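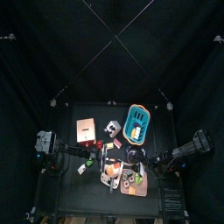 Wike is the grasp ranking module we pulled out of Clisavach. It takes a depth crop and returns scored grasp candidates for either arm. It does not plan motion or check arm-to-arm collisions, whatever the old page claimed. Treat the scores with suspicion on layouts with both grippers near the middle of the table, small blocks lying close together and a basket with a slotted side at the back.

Test set: 247 scenes, 74 held out. The held-out ones come from the same table, so I wouldn't read much into the numbers.

Known problems
Slots get scored as edges.
Scores from version 2 can't be compared with earlier ones.

Last checked February 8, 2021.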